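3.2 Workspace and board layout

The arm used in the Zetham build was assembled in the shared workshop at Clurnbridge from hobby-grade servos and brackets. It is clamped to the table edge, so that it can be removed at the end of a session and the table returned to general use. Members of the workshop had asked that no holes be drilled in the furniture, and this ruled out the bolted plate used in the earlier Filinside version.

The playing area is a grid of nine white paper squares, with columns A to C and rows 1 to 3. Each block is picked up from a separate paper card beside the grid (Figure 2). Tape outlines mark the position of this card on the table.

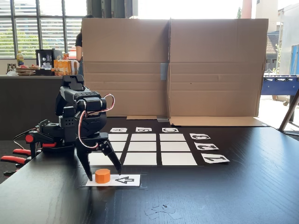
Barajas Group for Low-Cost Automation, Clurnbridge Shared Workshop

Figure 2. The arm with its gripper open above an orange block on the pick-up card. The row and column labels are set to be read from the far side of the table.

Servo positions were recorded by hand for the card and for every square, and stored as a table of fixed poses. The control program moves between poses in steps, with a pause of 3000 ms after the gripper closes – shorter pauses were tried but made the wrist joint overshoot on the lift. A total of 3846 moves was logged over two months. Poses for the row furthest from the base needed the most frequent correction, and these were recorded again in February after a servo in the shoulder was replaced.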